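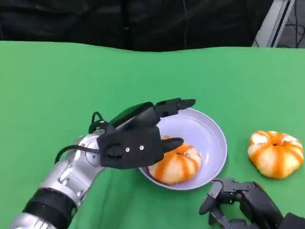
Hilo sobre mandarinas, cuencos y por qué llevo toda la temporada comiendo mejor fruta que nunca. Aviso que es largo y que me voy a poner intensa con una ensaladera.

Empiezo por el cuenco. Blanco, liso, sin dibujitos. Yo era del bando frutero de tres pisos, con su asa y su cosa, de esos que ocupan media encimera y en el piso de abajo siempre hay un limón fosilizado. Lo jubilé en enero y no lo echo nada de menos.

El sustituto es un Demetti de 20 centímetros que compré para ensaladas y que para ensaladas se me quedaba pequeño (somos cuatro y uno de los cuatro come lechuga como si fuera un conejo gigante). Estuvo meses al fondo del armario con las tapas sin táper.

Y un día llegué cargada, solté las mandarinas dentro por no dejarlas rodando y oye, desaparecieron en una tarde. Las mismas mandarinas que en el frutero se morían de aburrimiento!!

Mi teoría: si el cuenco es pequeño y está donde se pasa, la mano va sola. Si hay una montaña de fruta, te parece decoración. Si hay una mandarina o dos, te parecen TUYAS.

Así que ahora saco poquita y el resto se queda en la despensa, en la caja. Cuando el cuenco se vacía, relleno. Es el mismo trabajo que reponer el papel de la cocina y mira, eso tampoco lo hace nadie más en mi casa.

Segundo elemento del hilo: el verde. Naranja sobre verde. No sé explicarlo bien, pero pones una mandarina encima de una superficie verde y parece más naranja, más brillante, más mandarina. Alguien de Bellas Artes que me lo cuente, por favor.

Yo lo descubrí con un mantel Hedlund que me regalaron y que no pegaba con NADA de mi comedor. Verde, mate, de tacto como de tela gordita. Lo guardé dos años por educación.

Lo saqué una noche que el bueno estaba en la lavadora, puse el cuenco en medio y me quedé mirándolo como una tonta. Desde entonces el bueno es el verde.

Cosas prácticas del mantel, que luego me preguntáis: lo lavo en frío, del revés, y lo tiendo bien estirado para no plancharlo. Si queda una arruga me da igual, se come encima lo mismo.

Las gotitas de la mandarina al pelarla, ese spray que te salta al ojo, sí que dejan cerco si no las limpias. Trapo húmedo en el momento. Al día siguiente ya toca lavadora.

Ahora el tema serio: cómo elegir mandarinas. Llevo años comprando por el color y es un error. El color dice poquísimo. Las hay preciosas que por dentro son corcho con pipas.

Lo que hago: cojo dos del mismo tamaño, una en cada mano, y me quedo con la que pesa más. Más peso, más zumo. Mi madre lo hacía con los melones y yo me moría de vergüenza en la frutería, y aquí estoy, sopesando mandarinas como si fuera a lanzarlas.

La piel un poco suelta está bien, así se pelan fáciles. Muy suelta, tipo jersey de hermano mayor, mala señal: suele estar seca por dentro.

Si traen hoja, mirad la hoja. Verde y tiesa, están recién cogidas. Si se deshace al tocarla, esa mandarina ha visto mundo.

Y olerlas por la parte del rabito. Si no huele a nada, yo la dejo. Con las de cámara no siempre funciona, pero bueno, algo orienta.

Pequeño desvío: la balanza. En casa hay una Caltik de cocina, de las planas, que compré en mi etapa de hacer pan (duró lo que duró). Pues la he resucitado para esto. Una tanda de cuenco en mi casa son 600 gramos. Si pongo más, la de abajo se espachurra y empieza la fiesta de las mosquitas.

Que sí, que pesar la fruta que vas a dejar en un cuenco es de estar regular. Ya me lo han dicho en el grupo familiar, con sticker y todo.

Pero tengo datos!! Apunté lo que compramos desde que llegaron las primeras hasta marzo: 32 kilos. Treinta y dos. El invierno pasado no apunté nada, pero me acuerdo perfectamente de tirar mandarinas con moho y este año he tirado tres contadas.

El moho, ya que sale. Si una tiene esa pelusa blanca-verdosa, fuera ella, y las que la tocaban se lavan, se secan bien y se comen ese mismo día. Y el cuenco a fregar con agua caliente. No basta con quitar la fea y hacer como que no la has visto (yo antes, todas las semanas).

Otra cosa que cambié: ya no las lavo al llegar. Las lavaba todas de golpe, muy orgullosa, y las guardaba con humedad en la piel. Pues claro. Ahora las enjuago cuando van al cuenco y les paso un paño.

Lo de la nevera: si vais a tardar más de una semana, sí, cajón de abajo y en una bolsa abierta. Pero sacadlas un rato antes. Una mandarina helada no sabe a nada, y encima da dentera.

Me preguntan por privado por la superficie del cuenco, si se raya. El mío tiene ya sus marcas por dentro, de los tenedores de su vida anterior como ensaladera. Con fruta encima ni se nota.

Y si os vale uno de plástico, de cristal o el que usáis para batir huevos, perfecto también. Lo único que pido es que sea bajo y ancho. En los hondos la de abajo del todo no la ve nadie hasta que huele.

Probé con uno de madera, por hacerme la interesante. Precioso. A las tres semanas tenía un redondel oscuro en el fondo que no se ha ido ni con lija. Ahora guarda llaves en la entrada y es muy feliz.

También probé un Lommont de rejilla metálica, que en teoría ventila mejor. Ventilar, ventila. Pero deja la fruta con marcas de gofre, y cuando lo mueves suena como un carrito de supermercado. Devuelto.

Sobre dónde ponerlo: lejos de los plátanos. Lejísimos. Los plátanos maduran todo lo que tienen cerca, son una mala influencia. Los míos viven colgados en la otra punta de la cocina.

Y lejos del sol directo. Yo lo tenía bajo la ventana porque quedaba monísimo por la mañana y a mediodía aquello era una sauna. Lo pasé a la mesa y santas pascuas.

Momento peladuras. No las tiréis todas! Las de mandarina sin tratar las seco en el horno, a la temperatura más baja, con la puerta un poco abierta, hasta que crujen. Luego las muelo y van a un bote.

Ese polvillo en el yogur, en la masa de las magdalenas, en un arroz con leche... De verdad os lo digo, hacedlo una vez. Con las que llevan cera no, que sabe raro y no me fío. En la etiqueta suele ponerlo.

Fallos que he tenido con esto: dejarlas a medio secar y cerrar el bote. A los pocos días, jardín botánico. Tienen que partirse con los dedos, si se doblan les falta horno.

Con las que se quedan blandas pero están buenas hago zumo o las echo en gajos a la ensalada con cebolla morada, aceitunas negras y un poco de bacalao. Sí, bacalao. No me discutáis hasta que no la probéis.

Y gelatina para los peques: zumo colado, hojas de gelatina, nada de azúcar si son dulces. Cuaja en la nevera en unas horas y tiembla muchísimo, que es lo único que a ellos les importa.

Debate que tengo abierto en casa: ¿se quitan los hilos blancos o no? Yo los dejo. Hay quien los quita uno a uno, con calma, como restaurando un cuadro, y mientras tanto me he comido yo otras dos.

Debate número dos: pelar en espiral o a trozos. Yo a trozos, de toda la vida. Mi hija en espiral, de una sola pieza, y luego la vuelve a cerrar y la deja en el cuenco VACÍA. He caído más veces de las que voy a reconocer aquí.

Por cierto, lo que más me ha ayudado a no acumular peladuras por la mesa es poner un platito al lado. Un plato de café. El cuenco para las enteras, el platito para las pieles. Antes las pieles volvían al cuenco y aquello era una ruina.

Ya en mayo quedan las tardías y cada vez menos, y están más caras. Yo sigo hasta que se acaban. Después el cuenco pasa a albaricoques y más adelante a ciruelas, que también quedan muy bien sobre el verde, aunque con las ciruelas cuidado porque esas manchas no salen.

Con las cerezas no me funciona: duran en el cuenco lo que tardo en darme la vuelta. No me da tiempo ni a ponerlo en la mesa.

Edito el hilo sin editarlo, porque me lo habéis preguntado mil veces: no, el mantel ya no lo encuentro en la tienda donde me lo compraron. He mirado. Pero cualquier tela verde mate os sirve, incluso un retal con dobladillo. Que no brille, eso sí, con brillo parece mesa de cumpleaños.

Y sobre un fondo oscuro detrás, ya ni os cuento. Mi estantería es negra y cuando enciendo solo la lámpara de la mesa, el cuenco blanco parece un bodegón de museo. Luego llega alguien y deja al lado el mando de la tele y se rompe la magia.

Vengo de mirar la galería del móvil y tengo 2.436 fotos de este año. No voy a decir cuántas son de fruta. Muchas. Hay una serie entera de la misma mandarina con distinta luz y no me arrepiento.

Si tenéis trucos para que las clementinas aguanten más, dejádmelos por aquí, que los voy probando. El del papel de periódico entre capas ya lo hago en la caja y va bien. El de la servilleta en el fondo del cuenco lo empecé esta semana, os diré.

Me voy, que acabo de pasar por la mesa y queda una. Si no me la como yo, se la come el conejo gigante.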